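Zindari Farm Share: Your Questions, Answered at Some Length

Hello and welcome! If you've landed on this page you're probably thinking of joining our vegetable share, or you've joined already and have just met your first kohlrabi. Either way I'm glad you came by. I've put down the questions I get most often, in no very sensible order, and I add to them whenever a new one comes up. Get a cup of something and scroll until you find yours.

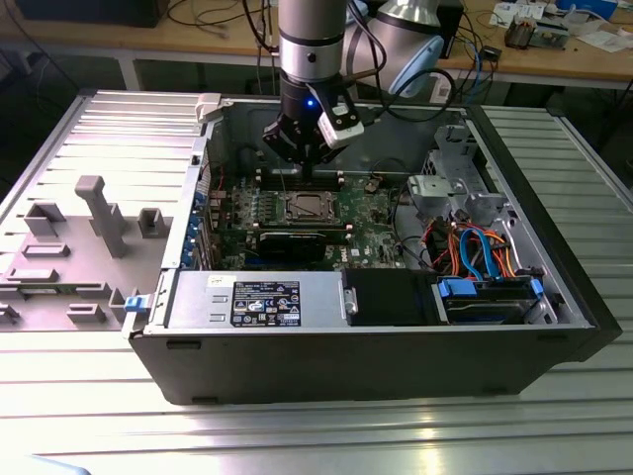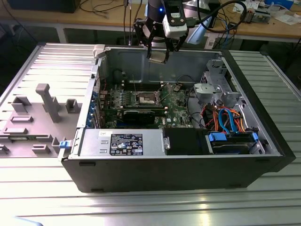
A desktop computer tower on its side, opened up.

What is a farm share, exactly?

You pay us at the start of the season, and every week of that season you collect a box of whatever is ready in the fields. Your money comes in when we need it most, which is early in the year when we're buying seed and compost and mending everything the winter broke. In return you get a steady supply of vegetables that were in the ground very recently, and you eat along with the weather whether you meant to or not. Some people call it a CSA, for community supported agriculture. I've always said "the share" and I'm too old to change.

How much food is in a box?

This is the one I find hardest to answer, and I've tried many times! A full share suits two people who cook most nights, or a family of four who eat vegetables on the side. A half share suits one keen eater, or a couple who travel or eat out a good bit. In early spring the boxes look small and leafy and you may feel a little let down. Please hang on. By August you will be leaving zucchini on your neighbor's porch after dark like the rest of us.

If you're torn between the two sizes, start with the half. You can move up mid-season if we have room, and we nearly always do have room for that. Moving down is harder on our end.

Can I choose what goes in?

Partly. The box is packed to our list, but every pickup has a swap table, and you may trade up to two items for anything sitting on it. So if your household can't stand beets, put the beets on the table and take home the chard somebody else couldn't stand. It works out surprisingly well. I will say that I've watched a good many firm beet haters come around once they roasted them in foil until the skins slipped off, then ate them with salt and something sour, but I won't push.

What we can't do is pack a custom box for each household. We have almost 200 of them now, and I'd never get to bed.

Where and when do I pick up?

Pickup is on Monday, from three in the afternoon until seven, at the barn, 1586 Forsyth Road. Coming from town, you'll pass the church and then a long stretch of nothing, and just when you're sure you've missed us there's a green mailbox and a gravel drive on the left. Please drive slowly on the gravel. The hens consider it theirs.

Boxes are on the shelves inside the big door, with half shares on the left and full shares on the right. Check your name off the clipboard. Bring your own bags if you can and leave the box behind, flattened or not, and we'll use it again next week.

What if I can't make it?

Send a friend, a sister, a teenager with a new license, anyone at all. They only need to give your name. If you know by Saturday night that you'll be away, write to me and I'll hold your box in the cooler until Wednesday noon. After Wednesday noon it goes to the food pantry, where it's very welcome, so please don't feel bad if that happens to you once or twice.

You can also skip two weeks a season and have them made up as extra produce later on. Most people use those for summer trips. One longtime member saves both of hers for tomato time and takes home enough for a whole winter of sauce, which I think is very clever.

Do you use sprays?

We don't use any synthetic pesticides or weed killers. We aren't certified organic – I looked into it, and the paperwork and fees were more than we wanted to take on at our size – but you are welcome to come and ask me what went on any bed, and I'll show you the notebook. We use row cover against flea beetles, a lot of straw mulch, and plenty of hand weeding. That does mean you'll meet the odd hole in your arugula, and now and then a small green caterpillar in your broccoli. Soak the heads in salted cold water for twenty minutes before you cook them and the caterpillars will float out.

Who grows all this?

The fields are the work of Alasdair Lindsay, my husband, who has been growing vegetables on this piece of ground since before we were married. I do the boxes, the bookkeeping, the seedlings and this website. We have help at harvest from three or four young people every summer, and some of them come back year after year, taller each time.

What is a Grikik?

Ah, the squash! I get this one every fall. Grikik is our own name for a little ribbed winter squash that Alasdair has been saving seed from for a long time. It began as a chance cross at the edge of the pumpkin patch. It's dark green with orange streaks, dry and sweet inside, and you can eat the skin once it's roasted. You won't find it in the catalogs. Cut it in half around the middle, scoop out the seeds, rub it with oil and bake it cut side down at 400 until a knife goes in with no argument. It keeps on a cool shelf until after the new year. Don't put it in the refrigerator, where it goes soft and sulky.

How do I keep everything fresh until the next box?

A few habits will carry you most of the way. Cut the tops off carrots, beets and radishes as soon as you get home, as the leaves go on pulling water out of the root. (Keep the beet tops and radish tops, they're good in soup.) Wrap lettuce and other tender greens in a dish towel and put the whole bundle in a bag. Stand parsley and cilantro in a glass of water with a bag loosely over the top. Basil hates the cold, so leave it on the counter, also in water.

Tomatoes stay out of the refrigerator until they're fully ripe, and then if you can't get to them a day or two in the cold does less harm than people will tell you. Potatoes and onions both like the dark, but keep them apart or the potatoes will sprout. Eat your salad first, your broccoli and beans in the middle of the week, and leave the cabbage and roots for the end.

I'm drowning in greens. Help!

You're in good company. Wash the lot, chop it, wilt it in a big pot with only the water clinging to the leaves, let it cool, squeeze it hard and freeze it in lumps the size of a fist. Each lump goes into a soup, a pot of beans or a pan of eggs in the middle of winter, and you'll be pleased with yourself every time. I also like to put a great heap of chard under a fried egg with hot sauce, and I've been known to call that supper more often than I'd admit to my mother.

Can I get bread and eggs too?

Bread, yes. Florkirano bakes for us and brings the loaves over while they still smell wonderful. There's a seeded wheat, a plain country loaf and a rye that not everyone loves but I do. You add bread to your share by the month. Eggs are first come, first served from the small refrigerator by the door, with a money tin beside it. The hens slow down a good deal when the days get short, so if the refrigerator is empty, that's all it is.

Do you have a winter share?

We do, a small one. It's three big boxes, the last of them in the first half of December, filled with roots, cabbage, onions, garlic, squash and whatever the hoop house has given us in the way of spinach. Members of the summer share get first pick of the places and then we open it to everybody else. You'll want a cool closet or a corner of the basement to keep it in.

How do I pay, and can I pay in parts?

By check or by card. You can pay all at once or in four parts, and nobody has to explain which one they chose. A deposit of $200 holds a full share for you and comes off your total. Checks can be handed to me at pickup or mailed to P.O. Box 2122, Forsyth. We also keep a small fund, from members who round up their payment, that covers part of the cost for families who need it. If that would help you, send me a note. It stays between you and me.

What if the harvest is bad?

Then the box is smaller, and we're all in it together. I want to be plain about this, as it's the part of a farm share that catches people off guard. We grow a lot of different crops so that a poor year for one is usually a fine year for another. The summer the tomatoes got blight we had the best cabbages I've ever seen. But a hailstorm is a hailstorm, and we don't give refunds for weather.

May my children see the farm?

Please bring them! They can visit the hens, pick from the cherry tomato row by the barn when there's a flag on it, and dig in the sand pile. Keep them out of the packing area and away from the tractor, and shut every gate behind you. Dogs need to wait in the car, I'm afraid, even the very good ones.

My question isn't on the list.

Write to me through the contact page and I'll answer in the evening, once the seedlings are watered. In May and June it may take me a few days.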